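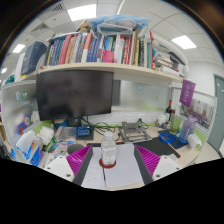 Bottle on its red coaster, desk in its usual state

I'm hooked on drinking more water! My friend Nives Donati set me a goal back in September -- four bottles a day, no skipping weekends -- and I've loved it far more than I expected to. I sleep better, my afternoon headaches have eased off, and I get up from my chair a lot more (for obvious reasons).

The coaster is my favourite trick. A bottle lives on it all day, right where I work, so I can't forget.

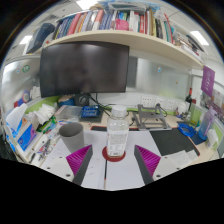 An empty one on its coaster

Cucumber and mint, mostly. Frozen berries are brilliant too, and they colour the whole jug pink! Sayaka swears by a slice of ginger, left in the fridge overnight. I'm trying that next.

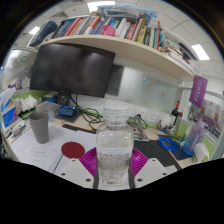
A mostly full one, over the desk

Tell me your favourite combos in the comments, I'll try anything except celery.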